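Sultcombe Laundry Room Opens Its Doors for Stuffed Toy Wash Month

FOR IMMEDIATE RELEASE
11/03/2018

SULTCOMBE - Families with a well-loved bear, rabbit or blanket-eared dog at home are warmly invited to bring it along to the Dalis Laundry Room this November, where the washing of soft toys will be free of charge all month long. The room has been serving its neighbors for 16 years, and it would be hard to think of a nicer way to mark the occasion than with a basket and a teddy bear.

The idea came from Nelli Nurmi, who manages the room and who has, by her own telling, been asked about washing bears more often than about anything else. "People will put a good coat in the machine without a second thought, but they get very nervous about a bear," said Nurmi. "We wanted to give them a friendly place to come and ask, and to have somebody stand beside them while they do it."

Toys are carried to the front-loading washer in a basket, and the drum is checked before anything goes in, so that a stray sock or coin from an earlier load doesn't end up keeping the bear company.

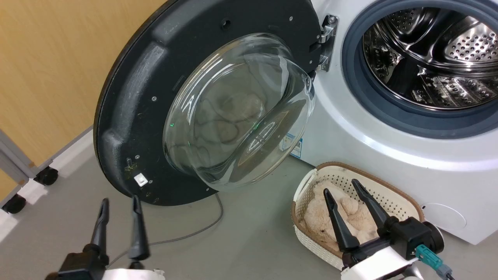 What to Bring

Please bring up to four toys per family, and a pillowcase with a zipper or tie if you have one at home. Toys with batteries, music boxes or glued-on parts are better cleaned by hand, and Impi Harju will be at the long table with cloths and mild soap to show how it is done. Loose eyes and open seams can be stitched up before washing - Harju has a tin of thread in more shades of brown than most of us knew existed.

Everything is washed on a cool, gentle cycle with a small amount of Brandão soap flakes, and then air dried. A thick plush toy can take a good long while to dry all the way through, so families should plan on leaving theirs overnight.

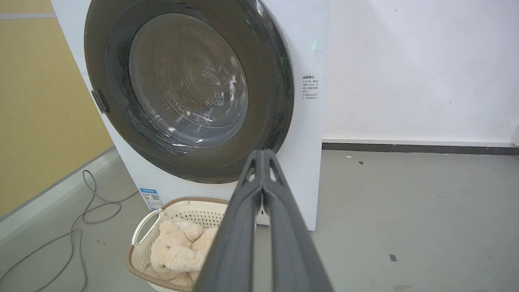

A plush teddy bear in the basket in front of the washer at the Dalis Laundry Room.

The room hopes to welcome 300 toys before the month is out. Each family will also go home with a printed care card written by Úna Gallagher, and 500 of these have been set aside for local schools and libraries. After each load the washer door is left open for a while to let the drum air out, a habit the card recommends for home machines too.

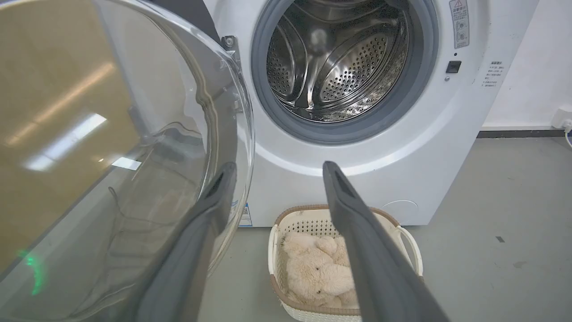

Visiting and Contact

The Dalis Laundry Room is on Bolevden Street in Sultcombe. No appointment is needed, though larger groups are kindly asked to let us know ahead of time. Press questions may be directed to Niilo Kinnunen at the front desk.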